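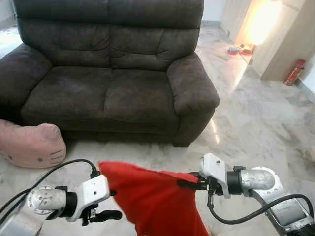 *Figure 4. Head view with a cloth held between both grippers, loveseat behind.*

## 4. Recording cloth-handling episodes

This section covers the living room station. Finish the arm check in Section 3 before you begin. The settings given are the ones used for the Karnano results, so keep them unchanged if you want your episodes to be comparable.

### 4.1 Before the first episode

1. Start Trallow on the station computer and load the profile `cloth_two_arm`.
2. Move both arms to the home pose. Wait for the status line to read READY.
3. Check the cable on each gripper. It should hang in a slack loop and stay slack when you turn the wrist through its full range.
4. Open the head view. Both grippers should show when the arms are brought forward, with part of the loveseat behind them.
5. Enter your name and the cloth type in the session form.

**Note:** Leave household items where they are between episodes. The policy is trained on ordinary rooms, and Brasico sessions recorded against a bare background transferred poorly.

### 4.2 Recording

1. Press the left pedal to start. Trallow beeps once.
2. Pick up the cloth with one gripper, then bring the other in to take a second corner or edge.
3. Pull the grippers apart slowly until the cloth lifts between them. Stop before the fabric goes tight.
4. Hold for 3 seconds. The labeling script looks for this pause and will reject the episode without it.
5. Lay the cloth over the seat and open both grippers.
6. Press the right pedal to save.

An episode may run up to 60 seconds. Longer ones are saved but left out of training.

> **Caution:** Do not reach between the arms while the pedal light is on. Use the stop button first, even to free a snagged cloth.

### 4.3 Failed grasps

If a gripper drops the cloth, keep recording and try again. Recovery attempts are useful - the Meredith model was trained on 212 episodes, and leaving out the ones with a second grasp made it noticeably worse at corners. After 5 failed tries, end the episode and mark it `abandoned`.

Thick, felt-like cloth needs a wider opening than thin cotton. Set this under Grip > Approach.

Section revised 27 October 2024, A. Kneath. Send corrections to Berwyn Lougher.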